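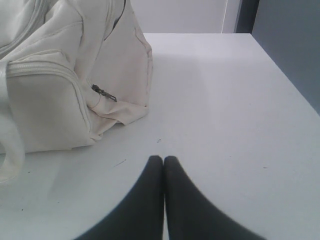
Search this site Enter keywords Go

Packaging and Labelling for Small Producers
Handout 4: Reading and writing a product label
April 15, 2022
By Fatima Nel

Read this before the session and bring it with you. We will go through sections 2 and 3 together. Section 4 is for you to do at home.

1. What a label is for

A label has two readers. The first is the shopper, who gives it a few seconds and wants to know what the thing is, how much there is and what it costs. The second reads it later, with the product open at home, and wants to know how to use it, store it or throw it away. Most weak labels serve the first reader and forget the second.

Keep the two kinds of information apart. The name and the quantity go on the front. Directions, warnings and contact details go on the back or side, in an order that stays the same across your whole range.

2. Order of information

For the class exercise we use this order on the back panel:

Name of product, repeated in full
What it is made of
How to use it
How to store it
Warnings
Batch number
Name and address of the maker

Murdo Lamont's group put warnings above directions last term and made a fair case for it. If you want to do the same, do it on every product.

A batch number need not be complicated. Our practice firm, Dudico, began at 656 and adds one for each new batch. Do not reuse a number, even when a batch is thrown away. The record book should show the number, the date and the person who filled the batch.
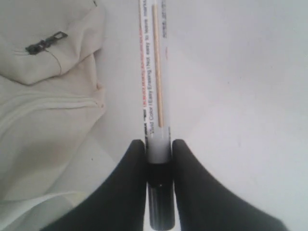

3. Type and space

Curved packs cause the most trouble. On a narrow tube or bottle the reader sees less than half of the label at once, so a line of text that runs right round it has to be turned to be read. Set the name along the length of the pack, or keep it short enough to be seen without turning. Small type that looks fine on a flat proof can be hard to read once it is wrapped.

Print the label at full size, cut it out and tape it to the pack before you approve anything. Then hand it to someone who has not seen it - a classmate from another table will do - and ask them to find the storage advice. Allow 60 seconds. If they are still looking after that, move the text or make it larger.

Pale grey on white is a common fault. So is type set over a pattern. Use dark type on a plain ground for everything on the back panel.

4. Home task

Choose a product you already have. Copy out every word on its label, then mark each line F (first reader) or S (second reader). Some lines will be both. Rewrite the back panel in the order given in section 2, using no more words than the original.

Hand in the copy and the rewrite together. Xóchitl Tlapale will collect them at the start of the next session. Late work goes to Đạt Hoàng in room 2222.

Contact: Course Office, Pastby College, Burkedby
Copyright 2022 Pastby College
Back to top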